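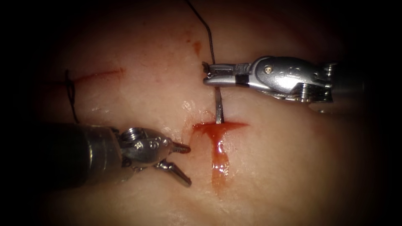
I don't like needles, and I've known Lai-ching Kwok long enough that she finds this hilarious. She spent most of her working life as an operating room nurse and now teaches mending at the back of a fabric shop in Utwood, so needles have paid her rent either way. Slender silver jaws over pale tissue, a bright oval of light with everything around it gone black – that's the kind of picture that makes me put my sandwich down. Lai-ching looks at the same thing and goes right on eating. We met at the shop on a slow afternoon to talk about her second career, and I had a sweater with me that I'd been hiding from her for a year.

"Moths," she said, before I'd even unfolded it. "And you washed it after, didn't you? With the holes open."

I did. Apparently you're supposed to catch the loose stitches first, with any old thread, and then wash. She held the elbow up to the window and sighed at it, and I asked her how she got started on all this.

"My aunt did invisible mending for a dry cleaner in Clenora," she said. "Men's suits mostly, cigarette burns. She'd pull threads out of the hem and weave them back in over the burn, one at a time, and she got paid almost nothing for it. I used to sit under the table and thread her needles. I was fast! She gave me a cookie for every ten, and I got pretty fat that summer."

She didn't touch mending again until she was in her fifties. Her knees had started to go, she'd dropped to part time at the hospital, and her daughter brought home a wool coat from a thrift store with a rip down the back. It took her most of April to fix. She still has the coat – it hangs by the register with a tag on it that says NOT FOR SALE, and people try to buy it anyway.

The classes are small. She takes 4 people at a time because that's how many chairs fit around the cutting table, and she charges $73 for the whole course, darning egg included. The egg is the Peltance kind, a plain one with a handle, and she is very firm about the handle. (I'd been using a light bulb, which I will not be bringing up with her again.)

I wanted to know if her hospital years helped with the sewing. I think I was hoping for something nice about steady hands.

"Everybody asks that," she said. "No. In the OR I wasn't the one sewing. I was the one counting. What I learned there was to put things down in the same spot every time. My students lose their scissors up to 180 times a night. They're sitting on them!"

So the first lesson is mostly about the table. Scissors on the right, thread on the left, and the needle goes into the pincushion and never into the arm of the chair. After that it's socks. Students hate the socks, she told me, they all want to start with the sweater they love, and she won't let them.

"You want to make your bad one on something you love? Make your bad one on a sock."

One of her regulars is Cheng-en Mok, who drives a delivery truck and came in because he was wearing through the same spot on his left glove every winter. He happened to stop by while we were talking, to pick up a card of gray wool, and she made him show me the glove. The patch is thicker than the rest of it and a slightly different gray.

"She made me do it over," he said. "Twice. First one had a lump in it, and I could feel it on the wheel all day."

"It was a terrible lump," said Lai-ching.

He's working on a blanket now, one his grandmother knitted, and keeps the colors written down by number in his phone. The brown he needs is 2551 and it's been out of print, or whatever you call it with yarn, for years. Lai-ching has a guy. The guy is called Fan, he buys up old stock when shops close, and he only answers the phone in the morning. She's left him two messages.

I asked if she minds when a mend shows. There's a big fashion for it, bright orange patches on blue jeans and so on, and I figured somebody raised on invisible mending might be snooty about it.

"I like it fine," she said. "My aunt would have fainted. But she went half blind doing those suits, so let them use orange – at least they can see it."

She'd been working on my elbow the whole time, by the way. She had the edges tidied up and a row of threads laid across the hole before I noticed, and then she pushed it over the table at me with the needle hanging off it.

"Over, under," she said. "You do the rest."

I got two rows in. She's keeping the sweater at the shop until I come back for the other elbow, and I've signed up for the socks.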